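Search this site
Enter keywords
Go

Gerdale Activity Room – Tabletop and Sorting Bucket Inspection
Sheet 116, completed 11/04/2022
Inspector: Ya-wen Lo. Reviewed by: Prys Wynne. 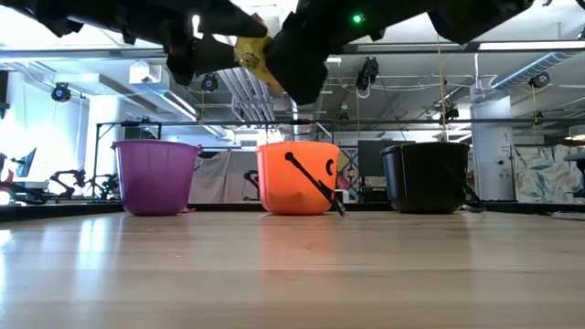 Sorting table with purple, orange and black buckets.

Scope: open plastic buckets with handles, the table they stand on, and soft items used for sorting. Shelving is on sheet 165.

Ratings: OK / Monitor / Fix / Remove from use

1. BUCKETS

1.1 Rims free of cracks and sharp edges – OK
Run a gloved finger around the full rim. Purple bucket has a rolled rim, no splits felt. Black bucket has the wide rim; one rough spot on the inside, sanded during the inspection.

1.2 Handles seated at both ends – Monitor
Orange bucket: black plastic handle swings freely but one end has play. Did not pull out under a firm tug. Recheck at next inspection. Purple and black: secure.

1.3 Handles down when not being carried – OK
Orange handle hangs across the front and touches the tabletop. Acceptable. Do not leave any handle over the table edge.

1.4 Printed or applied designs intact – OK
Jack-o'-lantern face on the orange bucket. No flaking when rubbed with a damp cloth.

1.5 Load – OK
Limit is 500 g per bucket, soft items only. Old label gave the limit in ounces and has been taken off.

1.6 Stability – OK
Each bucket pushed at rim height, empty. All slid before tipping.

2. TABLE

2.1 Surface free of splinters and raised grain – OK
Wood top checked along the grain and across it. Finish is glossy and shows streaks under the overhead lights, so check by hand as well as by eye.

2.2 Joints and legs tight – Fix
One bolt at the rear left leg turned by hand. Tightened, but the washer is worn. Replacement requested from Van Damme.

2.3 Rear border flush with top – OK
No gap wide enough to catch cloth.

2.4 Clearance around table – Monitor
40 inches required on the open sides. Met on the day, but the stacked chairs tend to creep in. P. Wynne to mark the floor.

3. SOFT ITEMS

3.1 Seams closed, no loose filling – OK

3.2 No buttons, beads or other small hard parts – Remove from use
One item had a loose button. Bagged and discarded.

3.3 Laundered since last inspection – OK
Laundry log initialed. Yellow items washed separately, as the dye still runs a little.

4. FOLLOW-UP

Washer, rear left leg: open
Floor marking: open, due end of April
Orange handle: recheck only

Reviewer comment (P.W.): agree with 1.2. If the play gets worse, replace the bucket and do not glue the handle.

Contact Gerdale Facilities | © Gerdale 2022 | Back to top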